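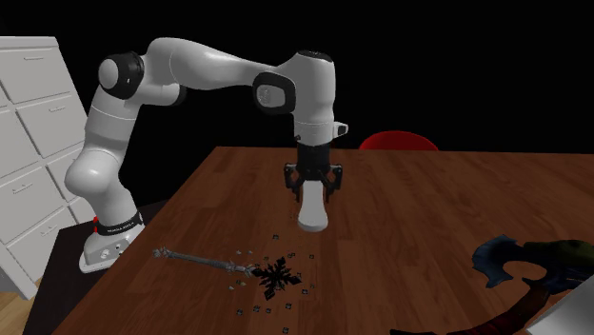
Whether a machine can clear a table yet depends a good deal on what is on the table. Plates and cups of a known size are close to solved, at least on a good day with good light. Mixed clutter is harder, and mixed clutter is what most households and workshops have. Sille Hafstein set up this gallery page for the Dranance chores project, which looks at tidying, sorting and putting away, in simulation first and on real arms later. The rendered table here holds a long metallic rod with an ornate end, a black star with many points, a spread of small gray and dark bits, and part of an axe with a brown handle. A person would pick up the big things, sweep the bits into a hand and be finished. For a two-finger gripper those are separate jobs, and the small bits are the worst of them.

Notes on the job

White cylinder, rounded at the bottom end. It is between and below the fingers, with its lower end off the tabletop. Upright shapes like this are the kind we give to new planners first.

Rod. Long thin things have to be taken near the balance point or they swing. A heavy end moves that point, and the planner has to guess the weight from the shape. Ronaldo Maglaya wrote the current guess, and it does better with kitchen spoons than with anything decorative.

Star. A flat object lying on wood leaves very little to get hold of. The usual answers are to slide it to an edge or to press down on one side and hope the other lifts. We allow sliding. We do not allow pressing, after what it did to the fingertips on the Bernari bench.

Small fragments. Picking these one at a time is slow enough that we score them separately. Suction or a brush would be the sensible tool. The rules for this round permit one tool per run, so the gripper has to do everything.

Axe. The handle is the part to take. Finding the handle on an unfamiliar object is a fair test of the vision side, and odd shapes are in the object set for that purpose.

Cabinet. White, with rectangular drawer fronts and a small horizontal handle on each. Opening a drawer, putting something in and closing it again is a later stage. Most of our failures there come from the closing.

Where the chores stand

We ran 30 tidy-up tasks this September, all in simulation. The arm finished 21 with no help. Of the rest, 6 ended with an object dropped off the table, and the others ran out of time. The limit is 31 minutes, which is generous for a table a child could clear.

Loading a dishwasher: works with the racks and dishes the system was trained on. A new rack sets it back.

Folding: towels yes, shirts sometimes, fitted sheets no.

Wiping: fine on a bare surface. With things left on it, the arm tends to wipe around them and leave a ring.

Shop-floor bins: the best of the lot. Parts of one kind in a fixed place have been machine work for years. Parts of several kinds in one bin are getting there.

Putting away: poor. The arm can often hold the thing and still not know where it goes. Homes differ on this and so do the people living in them.

Sveinbjörnsson, who lend us shop time, would like an arm that clears a bench at the end of a shift. My answer is that it could do part of the bench, slowly, with someone there for the small stuff. They have said that is not worth buying yet, and I agree with them.

The next round uses the Disisau object set, which has more soft items and fewer points. Ronaldo is rewriting the drawer stage before then. Results will be added under the same headings.

Page last changed 2020-09-30, S.H.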